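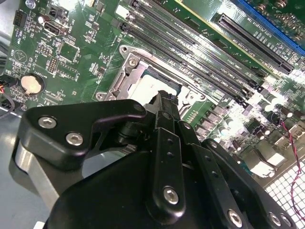 Week two with the Sukex two-finger gripper kit, on loan from Ogura for review. I've moved it from sorting trays to motherboards, which is what most people asked me to try. The fingertip has a dark rubbery pad, and I've been taking it right up to an open processor socket to see how well I can place it. The links are drilled with rows of small holes, so there is plenty of choice for fixing your own bits.

Price first. The kit is 700 pounds with the wrist camera, and the spare fingertips are another 25 for the pair. Ottar Rønning at Ogura tells me the price holds until July.

Setup took me 78 minutes from opening the box. Most of that was the software — the manual skips the page on setting the force limit, and I had to email for it.

Ran 402 approaches to the same point over three evenings. Repeatability is good once the arm has warmed up. The first few each evening drifted to one side and I had to re-zero.

Glare is my main complaint. Under my bench lamp the camera view goes nearly white over parts of the board. Turning the lamp away helps a bit.

Corinne Park asked how it compares with the Suler. The Suler is quicker to set up but I found it clumsier in tight spots. I'd pay the extra for this one.

Memory modules next, then cable plugs.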